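Friday, late

The Fullstead servers go off at the end of the month and I've spent the evening standing in a digital turnip field, which is how I mark most occasions. The notice came by email, under the subject line "Exciting changes!" The exciting change is that the game will stop existing. You have to admire whoever gets up in the morning and types that.

For the record, in case I reread this in ten years and have forgotten what I used to do with my nights: Fullstead is a farming game with a tax office in it. You grow things, you haul them to market, and then a man behind a counter in Drolen takes a cut and stamps your hand. I have had my hand stamped more times than I've been to the dentist. There was supposed to be an expansion with boats. The boats got as far as a loading screen.

Pylyp was on when I logged in, parked on the roof of the grain store where he always parks. He'd heard the store page was already gone, so I went to look, and sure enough the link takes you to a list of other games I might enjoy. I might not. If you own it you can still download it, but you can't buy it, which means the 225 people on the player list tonight are all there are ever going to be. It was 167 last Friday. Bad news is apparently the best advertising they ever did. 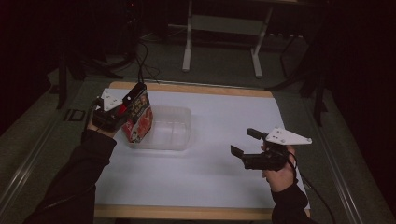

Will the single-player farm still work after the servers go down?

Only if you export your save before the shutoff and run the offline patch, and even then you lose the market and anything you stored in town.

I copied that off the help page word for word, so that I can't claim later I wasn't told. The part about town storage hurts. I have a warehouse in Drolen full of cheese that I was aging for the harvest fair, and the harvest fair falls after the shutdown. So I moved it tonight, by cart, one load after another, down the long road with the wolves. Three hours. The wolves had no interest in cheese, as usual, and a great deal of interest in me.

Lutfa came along to help and brought the wrong cart. She said it was the right cart for what she was doing. What she was doing was digging up the hedges around her old plot so she could plant them again on her offline farm, where she'll be the only one to see them. I made a crack about that and she pointed at the cheese. Fair enough.

Somewhere around the second bridge we got talking about the early days, back when Pramanik Games still ran it and patch notes had jokes in them. Then Nisuvon bought them and the notes turned into "stability improvements," every two weeks, while the game grew steadily less stable. My barn door has been on backward since that first update. I reported it. I got a ticket number and a survey asking how satisfied I was with the ticket number. I gave it a 2, which I now think was generous.

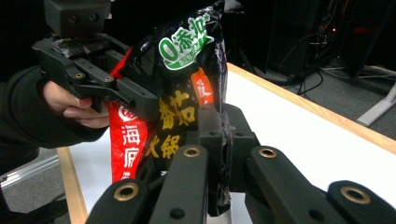 Kamrul thinks some fans will get a private server going by fall. He's thought this about every dead game since I met him, and to be fair he was right one time, about the submarine one, and we all played it for a weekend and then went back to complaining. He says Jummai already has the market code half figured out. Jummai, when I asked her, said she has a text file called "market" and that there is nothing in it yet. I'd still put money on her before I'd put it on Nisuvon.

I did export the save. It came to less space than a song. All those evenings, the flood year, the goat that got stuck in the windmill and had to be left there because every fix made it worse, and it fits in an attachment. I mailed it to myself and then mailed it again to the other address. Then I put it on the stick in the desk drawer with the tax returns, the real ones.

Sandamali wants everybody in the Drolen square for the last night, hats on, at 9 p.m. her time, and has made a sign-up sheet with a column for what hat. I put down the straw one. I own two hats in the game and the other is a bucket. Pylyp has already claimed bucket.

Haven't tried the offline patch yet. It wants a restart and I had four other things open, one of them the refund form, which asks for a receipt from a store that took its receipts down along with the page. I'll do it tomorrow. Left my farmer asleep in the barn next to the cheese, with the door on backward and the goat still going around.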